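Inicio > Foros > Casa y textil > Cortinas, visillos y ropa de cama

Última actualización: vie 15 may

Tema: ¿Sábana blanca fina para tapar mientras llegan los visillos?

marisol_telas
Hola a todos!! Me mudé en marzo y sigo sin visillos en el salón (los encargué en Orlandini y me van dando largas). Mientras tanto he pensado en apañarme con una sábana blanca grande, de esas finitas, pero me da miedo que se vea todo. ¿Alguien lo ha hecho? 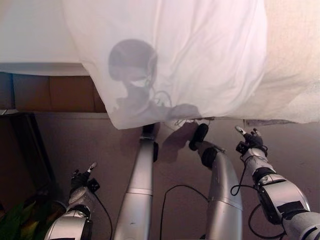
La sábana blanca y las sombras en la tela

Como veis pasa bastante luz y las siluetas se marcan un montón. El bajo queda desigual, eso ya lo sé, más caído por el centro. Con la moqueta beige y el panel de madera marrón me gusta cómo combina, la verdad.

Tresdedales
A mí me parece muy bonita la luz que deja, pero para intimidad no te sirve. Si se dibuja así la sombra, de noche con la lámpara encendida te ve el vecino hasta las pestañas. Yo la pondría doble.

Bok-nam Ban
No estoy de acuerdo con lo de ponerla doble. Yo tuve una doble en el dormitorio y parecía una tienda de campaña, encima las dos capas se movían cada una por su lado. Mejor una sola tela un poco más tupida. En Brurkard tienen batista por metros, pagué 317 céntimos el metro en un retal, una ganga.

marisol_telas
¿Y la batista hay que plancharla mucho? Porque mi sábana tiene todas las arrugas del mundo y yo la plancha la saco en Navidad y poco más.

Tresdedales
Cuélgala húmeda y el peso hace casi todo. Y el bajo no lo cosas hasta que lleve una semana colgada, que luego cede y te queda torcido otra vez.

pacodelrastro
Plancharla húmeda, digo yo, no colgarla húmeda! Que con moqueta debajo, si gotea, ya tienes el cerco para siempre. Yo no pondría nada mojado encima de una moqueta clara.

Tresdedales
Paco, bien centrifugada no gotea nada. Llevo toda la vida haciéndolo.

marisol_telas
Bueno, no os peleéis.
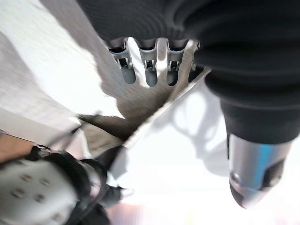

De cerca, con la superficie gris clara al fondo

Sobre el gris claro es que da gusto la luz que hay, a esas horas casi deslumbra. Por eso no quiero una cortina gorda, me daría una pena horrible perder esa claridad.

Bok-nam Ban
Con tanta luz, visillo sí o sí, y olvídate del forro. ¿De ancho cuánto tienes? Multiplica por dos para que frunza un poco, si no queda tirante.

marisol_telas
El hueco mide 263 cm. Entonces, ¿526? Me parece una barbaridad de tela.

pacodelrastro
Con vez y media te sobra. Lo de doblar el ancho lo dicen en Telance para vender más metros.

Bok-nam Ban
Vez y media en un visillo fino queda pobre, Paco, lo siento. En un lino gordo te lo compro.

marisol_telas
Pues creo que voy a pedir los 500 cm justos y me quedo entre los dos, jajaja. El sábado me acerco a Brurkard a mirar la batista. ¿Sabéis si cortan en el momento o hay que encargarla?

Bok-nam Ban
Cortan en el momento, pero ve por la mañana.

Responder | Página anterior | Volver al foro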